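How Gloves Keep Hands Warm

A glove does not make heat. Your body makes the heat, and the glove slows its escape.

Knitting

Knitted fabric is made of yarn pulled into loops. Each row of loops hangs from the row before it. Air sits in and between the loops, and still air carries heat poorly.

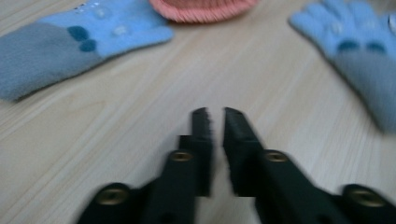
Fuzz

Fuzzy yarn has many loose fiber ends. They hold a thin layer of air near the surface — wind can push that layer away, so a knitted glove feels colder on a windy February morning. Decorations such as eyes and teeth change the look of a glove and have little effect on its warmth.

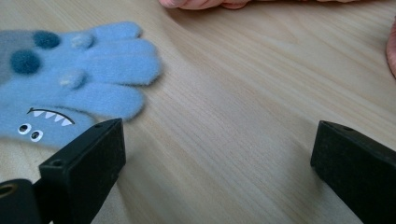 Stretch

Loops change shape when pulled. A tall loop becomes a wide one, then springs back. Ribbing, used for many cuffs and socks, stretches more than plain knitting. Fleece is also knitted, but its surface is brushed until the loops no longer show.

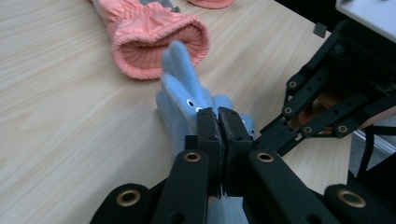
Try it

You need 2 jars with lids, warm tap water, a thermometer and a thick sock.
Fill both jars. Close them and pull the sock over one.
Wait half an hour, then measure the water in each jar.
Write down both numbers — the difference is the heat the sock helped keep in.

Text: Yulan Ye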